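Towels: fold in half first or in thirds?
Household and Laundry > Folding and storage

ivars_l
Sep 4, 2019
Hello everybody. I moved to a smaller apartment and the linen shelf is only 37 cm deep. My towels are thick terry from Etovik, and when I fold them in half, in half and again in half, they stick out and the door does not close. My brother Priit folds in thirds and says it is the only correct way. I tried it with six towels and the pile fell over after one day. What do you do?

msolis
Thirds, always. First the long sides to the middle, then the short way. You must have a flat surface for it, the bed is too soft and the towel moves under your hands.

rozite_v
I do not agree with thirds for thick towels. The middle becomes a hill. I worked two years in the laundry of the hotel Roditz and we folded in half for everything heavy. The open edges went to the back of the shelf, so the guest saw only the round side.

ivars_l
Thank you both. I cleared the white table yesterday and tried the method of Valdis with the blue one, which is the worst of all my towels. It makes a square pad and I like the size, but I cannot get the top smooth.

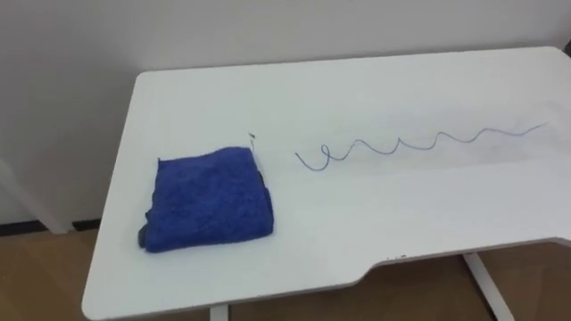
The edges also do not want to meet. I pull one corner and another one goes up. With the thin kitchen towels I never have this problem, so I think that the terry is simply too fluffy to stay where I put it. Should I press it with the hand, or leave it?

rozite_v
Press with the whole arm from the fold to the open side. And shake the towel hard before you start, this helps more than the pressing. A small wave on the top is normal for terry.

msolis
A small wave is normal, but uneven edges mean that the first fold was not straight. Open it and begin again. I am sorry to be strict :)

grinberga6
Why fold at all? I roll mine. More than 113 washes in that house, I believe, and no pile ever fell, there is no pile.

msolis
Rolled towels take more place on a shelf of 37 cm. They are good for a basket.

grinberga6
Depends on the towel. Mine are from Eller and quite thin.

ivars_l
I do not have a basket, so I stay with the halves. I opened the blue one again and shook it on the balcony. The edges are better now, the top is the same. The door closes if I put four in one pile and two beside it. Priit still says thirds.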